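CPU socket

A CPU socket is the part of a computer motherboard that holds the processor and joins it electrically to everything else in the machine. It does two jobs at once. It presses hundreds or even thousands of tiny metal contacts together with great evenness, and it lets a person take the processor out again without a soldering iron. For such a small square of plastic and metal it carries a remarkable load: power, memory traffic, clock signals and the links to the expansion slots all pass through it, every second the computer is on.

Background

Early microprocessors came in long, narrow packages with a row of legs down each side, and they were pushed into simple strip sockets or soldered straight to the board. That worked well while a chip needed only a few dozen connections. As processors grew, the legs moved underneath and spread out into a grid, and pushing them home became a nerve-racking business. A chip with a couple of hundred pins takes real force to seat, and one pin out of line could fold flat under the package.

The answer was the zero insertion force socket, usually shortened to ZIF, and it is one of the loveliest little mechanisms in the whole computer! With the lever up, the holes are loose enough that the chip drops in under its own weight. Lowering the lever slides a plate sideways and every contact grips its pin at the same moment.

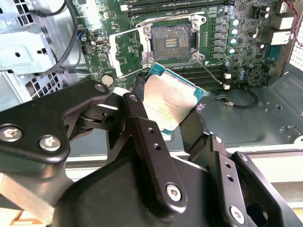
Pin grid and land grid

Two broad families have dominated desktop machines. In a pin grid array (PGA) the pins are on the processor and the holes are in the socket. In a land grid array (LGA) the processor has only flat pads, called lands, and the socket holds a bed of fine springs that push up against them. A metal frame closes over the edges of the chip and a lever clamps the frame down.

Each has its fans. A bent pin on a PGA chip can often be coaxed straight with a thin blade and a lot of patience, while the springs of an LGA socket are so fine that most repair shops would sooner replace the board. On the other hand, LGA packs contacts closer together, and the clamping frame means the chip can't be pulled out by accident along with a sticky cooler (a well-known heartbreak among PGA owners).

A third type, the ball grid array, does away with the socket altogether. The chip is soldered to the board through a grid of small solder balls. It is thinner and cheaper, and it is the usual choice for laptops and phones.

Alignment

Nearly every socketed processor is square or close to it, so something has to stop it from going in the wrong way around. Makers use a small triangle printed at one corner, missing pins, or notches along the edges of the package that match bumps in the socket wall. The hobby writer Minoru Hamada, whose guide to old desktops appeared in the Stuseo newsletter, called the corner triangle "the most useful two millimeters of ink in the building."
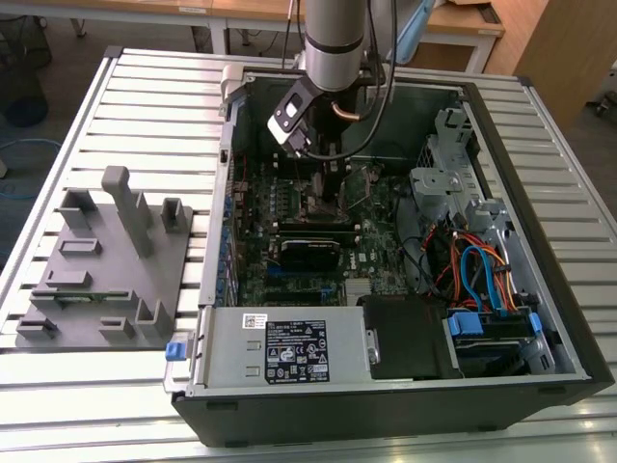

Open desktop computer lying on its side, with the motherboard facing up.

Care and collecting

Bare sockets are normally protected by a plastic cover, which should go back on whenever the processor is out. Dust and stray thermal paste are the usual troublemakers. Paste that gets among the springs of an LGA socket is hard to remove, and wiping with a cloth is a poor idea, as loose threads catch on the contacts and bend them.

Old sockets have a following of their own. The Helden Computing Collection keeps 44 boards on open shelves, arranged by socket type, and visitors are welcome to work the levers on 5 of them. Its November swap meet is a cheerful affair where boxes of unsorted processors change hands, and where the loose retention frames sold by Brallov, a parts dealer, tend to go early. The collection's printed catalog, edited by R. Kaneko, was last revised on June 25, 2023, and includes beautiful close-up drawings of lever and cam designs.

Compatibility

A processor that fits a socket physically will not always run in it. The board's firmware must recognize the chip, and the voltage circuits must be able to feed it. Some sockets have lasted through several generations of processors, to the delight of anyone upgrading on a budget, and others were dropped after only one or two. 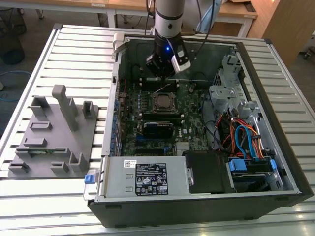
Common questions

Can a processor be moved to a board with a different socket?
In general it can't. The number and layout of the contacts differ from one socket to another, so the new board needs to have the same socket as the old one and firmware that supports the chip.

See also: Motherboard; Heat sink; Thermal paste; Expansion slot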